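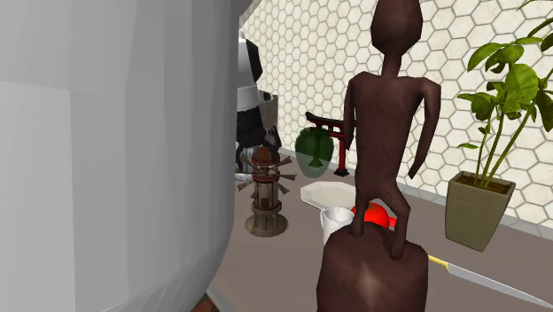 *Dark brown figure on its pedestal.*

Progress report, June, for Isabelle Landry

The Kurkora reading room lent 1,067 books this spring, and 279 of them went to children. We are glad of this number, but the shelves for young readers are now too small. 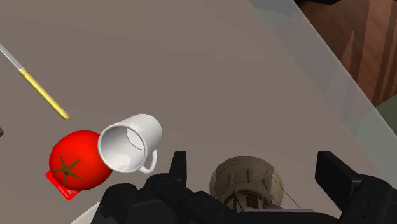 **Is the grant enough until autumn?**
There is money for rent and new books, but the heating repair must wait.

Siton delivered the new shelves with 5 boards missing. I wrote to them two times and they promised to send the rest. Evening opening is now until 8 p.m., as you asked. 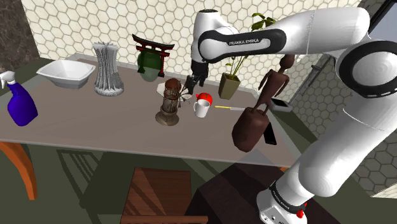 ## Next steps

- Order 400 library cards from Lemberg.
- Finish the catalog of the Mäkelä donation.

Davoud Kordestani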